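Letivstead Room Guide
Section 3: Preparing the table and the small fan

Read this section before you use the square table for the first time. It is written for all persons who book the room, also for those who know it from before, as the place of some things was changed in January. For the height of the table legs see Section 2. For the lights and the door see Section 5.

3.1 What you need

A soft cloth, slightly damp
A dry cloth
The handheld fan and its charging cable
The room card (number 577)

3.2 Clearing the table

1. Take from the table everything which is not part of your work. Put small loose items in a bin on the shelf. Do not put them on the floor.

2. Wipe the top with the damp cloth, from the far edge to the near edge. Then wipe one more time with the dry cloth. The top is white and it shows every mark of a pen or a coffee cup.

3. Put back only the items you will use. Tall or narrow items go to the far side, where a sleeve does not catch them. Always set them with the base down and check that they do not lean.

4. Keep the near edge free for your hands. If you wear an open shirt or long sleeves, close or roll them before you reach across.
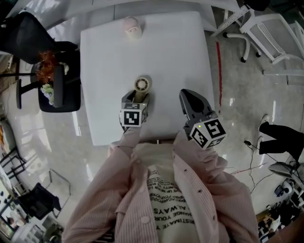 Figure 3. Working at the square table. The cup-shaped item stands near the far edge.

Note: The table can be used from all sides, but please stay on the side with free floor behind you. When two persons work at the same time, they should stand at opposite sides and agree who reaches to the middle first.

Caution: Do not sit on the table or lean on one corner with your full weight. The top can move on its frame. If you notice this movement, stop and write it in the room book.

3.3 Chairs

1. Pull the office chair away from the table by the backrest. Do not pull it by the armrest. The armrest on the older chairs has become loose two times already, and Murali Varghese had to order new screws from Grindside.

2. If soft or decorative things are lying on the seat, leave them there and take another chair. When you need this chair, move them carefully with two hands to a clean place, and return them when you finish.

3. Plastic chairs can be used for short work. They have no wheels, so lift them when you move them — do not drag.

3.4 The handheld fan

The Larberg handheld fan is for one person at the table. It has 3 speeds and a battery of 1000 mAh. It is not made to cool the room.

1. Before first use, charge the fan until the small light on the handle changes to green. A full charge takes longer than you would expect from its size, so it is better to start it in the morning.

2. Hold the fan by the handle. Keep your fingers away from the grille on both sides, also when the fan is off.

3. Press the button one time for the low speed. Press again for medium and again for high. The next press switches it off.

4. When you put the fan down, switch it off first. On the high speed it can walk over a smooth table and fall.

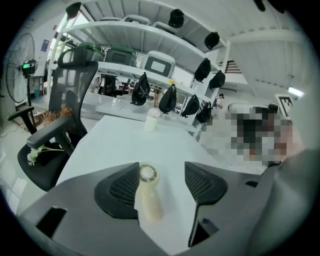
To clean the grille, use a dry soft brush and follow the ribs from the middle to outside. Dust collects mostly where the ribs meet the ring. Never use the damp cloth on this part, and do not open the grille with a knife or a screwdriver.

Caution: Hair, cords and thin ribbons must be kept about 35 cm away from the fan. This is also correct for the standing fan.

5. If the fan makes a scratching noise, switch it off and give it to Jintana Khamphan at the desk. Please do not continue "only for five minutes."

3.5 The shelves and the bins

The bins with green lids are for shared items. Close the lid fully before you slide a bin back, or it will catch on the shelf above. The gray containers on the top shelf are heavy for some persons. Ask for help and use the step, not a chair with wheels.

Caps stay hanging on the shelf edges. If you must take one off to reach a bin, hang it again at the same place.

Plants and dried grasses should not be moved near the standing fan. The air breaks the dry tips and the pieces go everywhere.

3.6 Before you leave

1. Switch off the handheld fan and the standing fan.
2. Wipe the table again as in 3.2, step 2.
3. Push the chairs in, with the backrest not touching the table.
4. Return the room card to the desk before 6 p.m. After this hour, leave it in the slot by the door.

Questions about this section go to Vasanthi Sastry. For spare parts and fan batteries, continue with Section 4.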